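The great toy kitchen sort-out

By Harriet Kapoor

I blame the broccoli. I trod on it in March, barefoot, in the dark, carrying a full mug of tea, and I decided there and then that the play kitchen was getting a proper clear-out. Then I did nothing at all until the summer holidays (of course I did).

You know how it goes with pretend food. It starts with one sweet little set from a grandparent and before long there's a fried egg in your handbag. Ours had spread into the hall, the bath and, for one whole week, the glovebox. So I rang Bianca Chiriac, who runs the toy library in Clelholm and looks after 312 toys without losing her temper, and begged for help.

Her first rule is to get everything up on a table. Don't sort on the floor, she told me, you'll only kneel on something! Her second is that toy veg should live in a bowl, out where small people can see it, and never in a lidded box. I had bought a lidded box specially. It cost 80 pounds and I'm still cross about it.

The third rule is that you mend as you go, so the screwdriver and the tape come to the table too. I'd always kept mine in a drawer in another room, and that's why our till had been broken for a year.
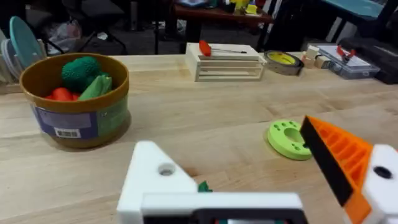 Bianca is also quite firm about plates. Stand them up if you can, she says, and children will put them back the same way, more or less. Mine managed it for two days, which I'm counting as a triumph, and the slatted crate has been a shop, a bus and a bed for a bear.

As for the broccoli, it stayed. I did offer it to my nephew but he wanted the tomato, and there were tears, and in the end we all had toast.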